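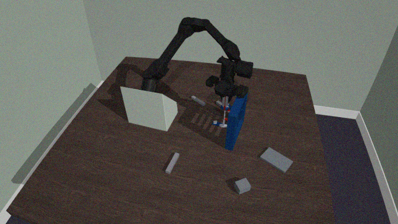
Storing Award Plaques and School Trophies

Wood plaques warp when one face is sealed and the other is bare. Before hanging, apply a thin coat of paste wax to the back and let it haze for ten minutes. Buff with a cotton cloth.

Engraved brass plates: wipe with a damp cloth, then a dry one. Do not use metal polish on lacquered brass. It cuts through the lacquer and the bare spots tarnish first. If a plate has come loose, remove the old adhesive with mineral spirits and refit it with double-sided tape, trimmed 2 mm inside the edge.

Acrylic awards scratch easily. Use dish soap and lukewarm water, never window cleaner with ammonia. Light scratches can be wet-sanded with 3000 grit and finished with plastic polish.

Framed certificates should hang out of direct sun. Replace ordinary cardboard backing with acid-free board. Laminating is permanent, so keep it for copies.

For boxed items, wrap each piece in unprinted tissue. Newspaper ink transfers to pale finishes. Label the box on the short end with the name of the school and the year. Attics get too hot by August for hot-glued bases, so a closet shelf is preferred.

Tips compiled by Érica Lopes. Updated 10 February 2024.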